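How to Pack a Lunch You Will Still Want at Noon

Most advice on packed lunches is written by people selling containers. I have read a lot of it, and a fair share falls apart the first time you try it on a workday with the alarm already snoozed. What follows is a method for making sandwiches ahead that I've kept using after testing the usual claims against my own lunch bag. It won't change your life. It might stop you from buying a sad wrap at the counter downstairs.

What you need

Bread, something to spread on it, a filling, a wrap of some kind, and a cold pack if the lunch will be out of the fridge for long. You don't need a bento system. I bought the Nirneck stacking box a while back on the strength of its reviews and it now holds rubber bands. The lid was fine. The compartments were each the wrong size for anything I eat.

Step 1: Pick a bread that can take it

Soft white sandwich bread is the hardest to keep in good shape. It drinks up whatever touches it. A sturdier loaf with a tight crumb holds longer, and so does a roll with a real crust. Sourdough gets recommended everywhere, and I have my doubts: the big holes let mustard run straight through onto your hands. If you like it, slice from the denser end.

Day-old bread is better than fresh here. You may have read that you should toast the bread lightly first. I tried this for a whole work week. Toast that has cooled inside a wrap goes leathery, and I'd sooner have plain bread. Toast it if you'll be eating within the hour, otherwise skip it.

Step 2: Seal the bread

Spread butter, cream cheese or mayonnaise all the way to the edges on both slices. Fat slows water down. This is the one old rule that held up every time I checked it. People who say they don't like butter in a sandwich usually can't taste a thin layer once there's ham or cheese on top of it, but use cream cheese if you must.

Mustard and ketchup are mostly water and do nothing to protect the bread. Put them in the middle, between two slices of cheese or meat.

Hummus is a borderline case. A thick one works. The thin, pourable kind soaks in by mid-morning.

Step 3: Dry the wet things

Lettuce has to be dry, and a shake over the sink doesn't count. Spin it or roll it in a clean dish towel. Slice tomatoes, salt them, leave them on a paper towel while you do everything else, then blot the tops. Pickles get the same treatment without the salt.

The stricter approach is to pack the tomato separately and add it at lunch. It does work. It also means sitting at your desk with a wet bag of tomato slices and nowhere to put it. I did it twice.

Step 4: Build in the right order

Bread, fat, cheese, meat or other filling, wet vegetables, leaves, cheese again if you have it, fat, bread. The point is to keep anything juicy away from both slices. If you only have one slice of cheese, tear it in half and put a piece on each side.

Don't overfill. A sandwich that looks generous on the cutting board will slide apart in a bag. If you're hungry, make a second one.

Step 5: Press, then cut (or don't)

Put a hand flat on top and press gently before you wrap. This settles the layers. Cutting in half looks nice and exposes the filling along the whole middle. If you're eating within 3 hours, cut away. For anything longer I leave it whole and bring a knife, or just bite it.

Step 6: Wrap it tight

I have strong feelings about this step, mainly because so much nonsense is written about it. Plastic wrap keeps moisture in better than anything else I've used. Parchment paper lets the bread breathe, so a crusty roll stays crusty, but a soft sandwich dries at the corners. Foil holds its shape and tells you nothing about what's inside. Reusable waxed cloth smells faintly of candle, whatever the label says.

The Skestel wrap, sold as a "freshness film," costs more than the store roll. I made two identical cheese sandwiches, wrapped one in each, and left them in the fridge overnight. I could not tell them apart. Perhaps it does better with fish. I'm not going to find out.

Whichever you use, the wrap should touch the bread on all sides. A loose bag with air in it is how you get a dry top and a damp bottom.

Step 7: Keep it cold and keep it flat

Meat, egg, fish and soft cheese need to stay cold. An insulated bag with a frozen pack is enough for a normal morning. Put the pack against the sandwich, with a thin cloth between them so the bread doesn't get hard spots. Apples and water bottles go underneath. Gravity wins every argument in a backpack.

At home, if you make several for the household, stand or lay them somewhere everyone can see. A drawer is where sandwiches go to be forgotten. A shallow basket on the counter just before everyone leaves does the job, as long as the sandwiches come out of the fridge at the last minute.

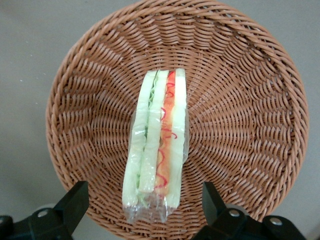 Texier wrote in the comments that all of this is too much fuss: "I make five on Sunday night, freeze them, and take one out each morning. By lunch it has thawed and it's fine. No tomato, no lettuce, no mayo. I've done it for years and I never blot anything."

Fair enough, and I did go and try it. Freezing works for plain fillings such as roast meat, hard cheese, or peanut butter. The bread comes back a little chewier than it went in. Mayonnaise splits, egg turns rubbery, and cucumber is a disaster. If your idea of a good lunch is ham, cheese and butter, freezing will save you time. Wrap each one separately and push out as much air as you can. Write the filling on a bit of tape, because frozen turkey and frozen chicken look the same at six in the morning.

What about the cost?

Every article on this subject promises huge savings. I'm wary of those numbers, which always compare a homemade cheese sandwich with the priciest lunch in town. My own sums are duller. If you skip $3 of spending a day and work 200 days a year, that's $600. Nice to have. You only get it if you eat what you packed, and a soggy sandwich goes in the trash while you stand in line for soup.

Common problems

Bottom slice soggy, top slice fine: you skipped the fat on the bottom, or the bag stood at an angle.

Everything tastes of onion: slice it thinner, rinse it in cold water and dry it. Or leave it out. Raw onion gets louder by the hour.

Bread squashed on one side: something heavy was beside it. A small rigid box helps, and any old takeout tub will do.

Filling falls out at the first bite: too many slippery layers next to each other. Put something rough, like grated carrot or a leaf, between the meat and the cheese.

Avocado gone brown: lemon juice delays it a little. Pressing plastic wrap right against it delays it a little more. Neither gets you to the next day, despite what you've read.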